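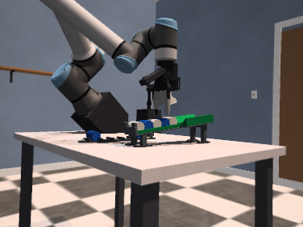

Self-Storage at Tavthorpe: Frequently Asked Questions

What sizes do you have?
Units run from a locker you can fill with a few boxes up to a 385 square foot room that will hold the contents of a family house. The Tavthorpe site has 1,014 units on 2 floors. The smaller Delside site has ground-floor units only and no lockers.

How do I know which size to choose?
Make a list of your largest pieces first. Beds can be taken apart and stood on edge, but sofas and wardrobes take up the space they take up. If you are between two sizes, come and stand in both. You can move to a different size later without a fee, and the new rate starts on the day you move.

When can I get in?
The gates open at 6 a.m. and close at 10 p.m., every day. The office keeps shorter hours and is closed on Tuesday. Your gate code works whether or not the office is open.

How long do I have to rent for?
One month is the minimum. After that you pay month to month. We ask for 14 days' notice when you want to leave, either by email or on the form at the desk.

Is there a deposit?
Yes, $85 for any unit. It is returned to the card you paid with once the unit is empty, swept and unlocked. Please take your lock with you. A unit with a lock still on it counts as rented.

What can't I store?
Food, plants, animals, fuel, paint thinner, gas cylinders, fireworks and tires. Lawn mowers and generators are fine if the tank has been drained. If you aren't sure about something, ask before you bring it.

Are the units heated?
Units on the upper floor at Tavthorpe are kept between 55 and 80 degrees all year. Ground-floor units and everything at Delside are dry but not heated. For instruments, photographs, records or electronics, we suggest the upper floor.

How should I pack small parts and tools?
Keep sets together in their own trays or racks and put heavy items at the bottom of the stack. Label the side of each box as well as the lid. Leave a path down the middle of the unit so you can reach the back.
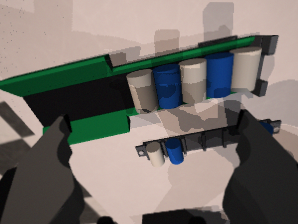 Two racks, one large and one small.

Do I need insurance?
Yes. Your homeowner's or renter's policy may already cover stored goods, so call them first. If it does, bring a copy of the policy page. If it doesn't, we can add cover to your monthly bill.

Can you take deliveries for me?
At Tavthorpe only, during office hours. Parcels are left in the Moradi Building next to the loading dock, and we email you when something comes in. We can't sign for pallets.

Where do I park?
Use the Brorgate Road entrance for vans and trucks. Cars can use either entrance. Please don't leave vehicles overnight.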